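The Pillow Problem: What I Learned From Sleeping on Buckwheat

I have been a bad sleeper since college, and for most of that time I blamed the bed.

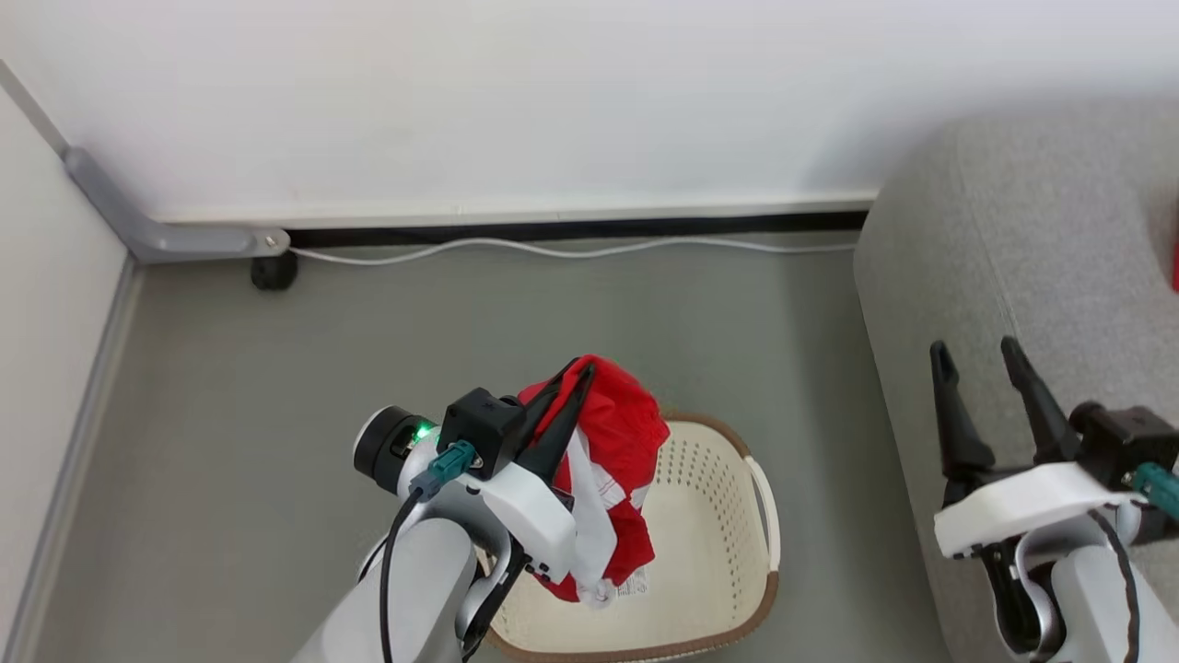 Nine times out of ten it's the pillow, according to Hannelore Grube, who told me to leave the mattress alone and look at what was under my head. She said this over the phone while I was reading her the price of a new queen-size, and I could hear her getting impatient with me. How old was my pillow? I didn't know. Had I ever picked one for the way I sleep? I had not. I'd picked mine from a bin near a checkout line.

So I went looking, and I ended up with buckwheat.

If you've never met one, a buckwheat pillow is a cotton case full of hulls, the little dark shells left over when the grain is milled. It's heavy. It's noisy. It feels like a beanbag that has been working out. You don't sink into it the way you do with down or shredded foam – you push it into a shape and it stays there until you push it into another one. The hulls leave gaps between them, so air moves through, and the thing never gets that swampy warmth I used to wake up to in August.

My first one was a Mühlbauer, the small size, and I hated it for 4 nights. My ear hurt. Every time I turned over it sounded like somebody walking up a gravel driveway, and my husband asked (politely, the first time) whether I planned to keep it. I called the shop in Plusstead where I'd bought it, all ready to send it back, and got Frans Stevens on the line. He asked how full it was. Full, I said, the way it came. Well, take some out!

I didn't know you could do that. There's a zipper along one end, and you scoop hulls into a jar until the height is right. I took out two cups, slept on it, took out another cup, then put half of that back. I'm a side sleeper with wide shoulders, and I had assumed I'd need every last hull to fill the space between my neck and the bed. But my mattress is soft, my shoulder goes down into it, and the gap is smaller than it looks when you're standing in a store. A back sleeper would probably take out even more. Stomach sleepers, I don't know what to tell you. Stellan Lindqvist sleeps on his stomach and tried mine for a weekend, and he gave it back flat as a pancake and said he'd rather use a folded towel.

By the second week the ear thing was gone. I'd stopped jamming my head straight down and started making a small dent first, with my fist, before lying back. The noise I simply quit hearing. My husband did too, or he gave up mentioning it.

Cost came up a lot when I asked friends about this. A decent one runs about what you'd pay for a midrange memory foam pillow, and you can spend nearly 100 dollars if you want organic hulls and a fancy cover. I wouldn't, at least to start. The Otine I bought later for the guest room was much cheaper and I can't tell the two apart with the lights off. What I would check is the zipper (some cheap ones are sewn shut, and then you're stuck) and whether the company sells refills. Hulls break down with use. They get softer and flatter, and after a few years you'll want to top up.

Washing is the part people get wrong. The hulls can't get wet, so you empty them into a big bowl or a clean pillowcase, wash the cover by itself and dry it all the way before anything goes back in. I leave mine for 48 hours, which is overkill. Ottmar Hinrichs puts his hulls out on a sheet in the sun a couple of times a year to freshen them up, and I've copied him, although you want a day with no wind. Ask me how I know. I was finding hulls in the herb bed for weeks.

New ones have a smell, too, kind of like toast and hay. I like it. Wiebke Weidemann couldn't stand it and moved on to a latex pillow from Kurkside, which she adores, and I have to admit I was jealous when I tried it. Latex is springy and quiet and weighs a lot less. If I traveled more I might switch, because hauling a sack of hulls through an airport is no fun at all. It did run warm on me, though, and you can't change the height without buying a different pillow.

I still don't sleep like a baby. I wake up around three and think about taxes. But my neck doesn't crack anymore when I back the car out, and the new queen-size is still sitting in an online cart somewhere, with a coupon that has surely expired.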